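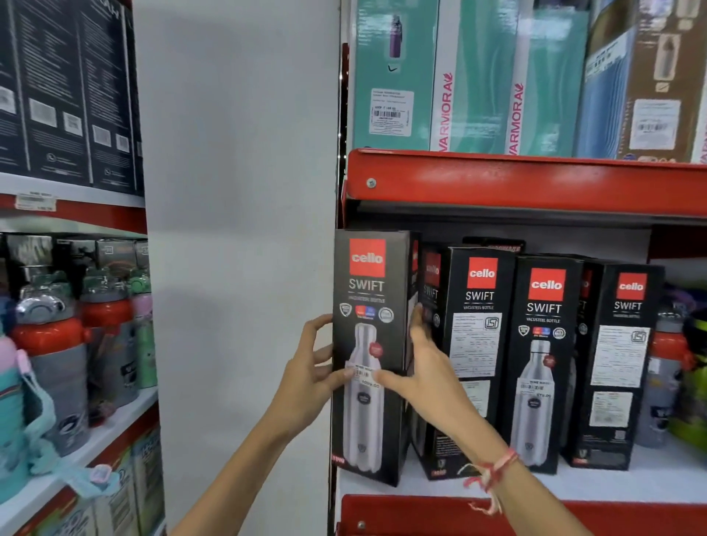
Javik steel shelving for boxed goods

Sun 1 May
By Carmela Amato

Javik is a light-duty steel shelving system from Tovetdale for shops that sell boxed household goods: vacuum bottles, flasks, lunch sets, small kitchen appliances. It is supplied as a starter bay with two pairs of uprights, and as an add-on bay that shares one pair with its neighbour. Shelves, brackets and back panels are common to both.

Uprights

The uprights are folded steel, slotted on the inner face at a pitch of 5 cm. Shelves can be moved up or down by one slot without taking down the bay, provided the shelf is emptied first. The slots are numbered from the foot so that both ends of a shelf can be set level by eye. Each upright stands on a screw foot with enough travel to deal with an ordinary shop floor. On sloping floors use the packing plates, ordered separately.

Shelves

The standard shelf is 45 cm deep. It carries 100 kg when the load is spread evenly across the full width. Do not use this figure for a single heavy item placed in the middle, and do not add a second tier of stock on top of a shelf already at its limit. The front edge is turned down and back to give a flat face without a sharp lip, and is fixed with round-headed screws. These should be checked when the bay is first loaded and again whenever a shelf is moved.

Clearance for tall boxes

Single bottles and flasks are usually sold in narrow upright boxes, and these need more height than most shelf plans allow. Measure the box, then leave a hand's thickness between its top and the underside of the shelf edge above. Customers take this type of box by its sides, one hand on each, and tilt it forward slightly as it comes out. If the gap is too small the top of the box catches on the edge above and the carton corners are soon crushed. Where the clearance falls between two slots, use the higher one.

Boxes of one line can be stood in a row with their fronts facing out and further stock behind. A row should have a little slack in it. When boxes are packed tight against the upright, the end one is awkward to grip and tends to bring its neighbour with it. The side stop (part of the Nellow accessory range, see below) holds the end of a row a finger's width clear of the upright.

Pricing and labels

Price stickers can be put directly on the carton or a ticket can be carried on the shelf edge. Stickers are better for stock that is handled often and put back in the wrong place. Keep them low on the front of the box and off any printed certification mark or information panel, which the customer may need to read before buying. The Nellow ticket strip clips over the shelf edge and takes a paper insert. It cannot be fitted over the screw heads, so cut it to run between them.

Finish

All visible parts are powder coated. The stock colour is Toledo, a plain red, applied to uprights and shelf edges alike. Dark packaging stands out well against it. White and grey are made to order and cannot be returned. Touch-up paint is available in Toledo only. Clean with a damp cloth and mild soap - scouring pads will dull the coating.

Nellow accessories

Side stop, left or right hand
Ticket strip, cut to length on site
Low divider, for separating two lines on one shelf
Back rail, to keep rear boxes off the wall

The accessories fit Javik shelves only. Dividers from the earlier range have a different hook and will drop out of the newer shelf if knocked.

Assembly

Two people are needed for a starter bay. Build it flat, fit the bottom and top shelves, stand it up, then level the feet before adding the rest. Bays placed against a wall must be fixed to it through the top bracket. Wall fixings are not supplied, as the correct type depends on the wall.

Price and supply

The starter bay is £99 excluding delivery. Add-on bays and extra shelves are quoted by the trade desk. Orders for Toledo red are filled from stock. Made-to-order colours are not produced in August, when the coating line is shut for maintenance, and orders placed in that month join the queue when it restarts.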